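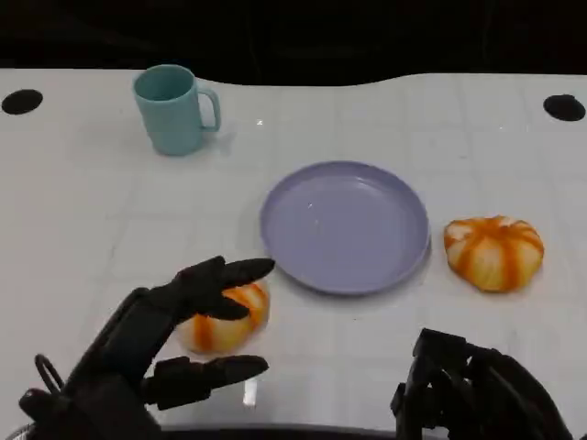 Figure 1. The mug and the plate on the white tabletop.

Our project began with a fairly small question, which was what a person needs in front of them to have a decent breakfast at a shared table, and it grew rather more than either of us expected! Sandrine Coste and I (Eugénie Gaillard) both live in student rooms at Cudside, where the kitchen is narrow and everybody eats standing up, so the idea of a proper place setting had a certain charm for us from the start.

We had 33 replies to our short questionnaire, mostly from people on our own corridor and a few from friends at Celiscombe, and almost 400 words of extra comments that we read aloud to each other over tea. What people minded most was colour. They wanted crockery they could recognise as their own across a crowded draining board, and pale, soft shades came up again and again — one person wrote a whole paragraph in praise of a blue-green mug very like ours.

A mug with a good round handle was the next favourite, and a plate with a raised rim came close behind. Several people said they carry breakfast back to their desks, and a rim does save the carpet.

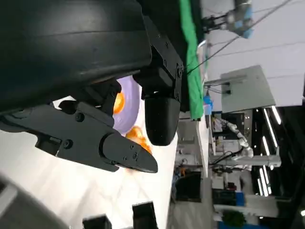 Choosing food for the plate took us a whole June afternoon, and I'm afraid we argued about it quite cheerfully. Sandrine wanted something pale and plain, such as bread, while I held out for a strong colour that would cheer up a sleepy person at seven in the morning. The orange pieces against the lavender won her over in the end, and I still think they look lovely together, the larger one lying in towards the rim. We would like to try green next, perhaps with a cream plate as well, and ask the same people what they think of it.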